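Penstead, on a Tuesday: an afternoon with the robots that fold

The open day at Dristevden's Penstead site was billed as a chance to see garment folding "at production pace." I arrived at 1:40 for the two o'clock tour and was given a visitor badge, a hairnet, and a safety talk that ran longer than the bus ride from Pletdale. The hairnet was taken back at the next door by a man who said we didn't need hairnets.

There were 13 of us. Most seemed to be from laundries and uniform rental outfits, plus two students and a retired gentleman who had toured the bakery equipment place next door that morning and was making a day of it. Our guide was Dzifa Bawa, from the applications team, who walked backward the entire way and never hit anything.

Dristevden buys its arms in and writes the software that runs them. The fingers come from a supplier called Bepari, and so does a good share of the gossip. The job sounds like nothing. Find a corner of a piece of clothing, pinch it, lift, bring it across, put it down. Anyone who has ever met a fitted sheet will know that corners are slippery characters, and the software apparently feels the same way.

The first cell ran fine. Shirt after shirt went over and down, and we made the noises visitors make. Then we shuffled along to the second cell, where the demonstration was knitwear, and things got more interesting than the leaflet had promised.

The arm went down, took hold of a hem, rose a few inches, and stopped. An orange light came on. Dzifa said it was "thinking." It went on thinking until one of the laundry people asked whether it would like some help, and at that point she opened a radio channel and asked for Tharushi.
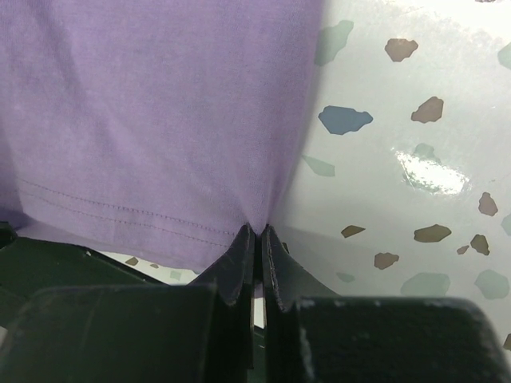 Tharushi Ranasinghe looks after faults. She came out of a side office with half a sandwich, looked at the screen on the stand, and told us what we were watching was a grip check failure. The controller expects the fingers to close to a certain gap when they have cloth between them. Too wide and it assumes it has grabbed a bunch of layers. Too narrow and it assumes it has missed. Knit squashes, so a perfectly decent pinch can read as a miss, and the arm then holds still and waits for a person to tell it what it has done.

So far, so harmless. What came next was the part worth the bus fare. One of the students asked why it didn't just let go and try again. It used to, she said. In March the retry was automatic, up to 6 attempts, and an operator who saw the arm standing motionless took it for finished and reached in to straighten a sleeve. The arm was between attempts. It came down beside his hand and pinched the cuff of his overalls, then very diligently tried to fold him.

He was fine. The force limit worked, the stop button worked, and the overalls were described as "retired." But the gate switch on that cell had been bypassed for cleaning the week before and never put back, and that was the actual failure. The pause just gave it somewhere to happen.

Now there is no retry without a button press from outside the fence, the bypass key lives in a locked box, and the orange light means "may move" in large letters on a sign under the lamp. I asked whether anyone had considered a light that didn't look so relaxed. She wrote something down. It may have been about the sandwich.

She pressed reset from outside, the arm opened and backed off, and after a second go it stopped again in much the same attitude. Dzifa moved us on to the stacking line.

The stacking line was off for maintenance. We looked at it anyway. Coffee was in the canteen from 3:30, the biscuits were good, and the polo shirts in the goodie bags had been folded by hand. I asked.

Next open day is in the fall. Parking is limited and the bus back to Pletdale leaves from the far side of the road, whatever the map says.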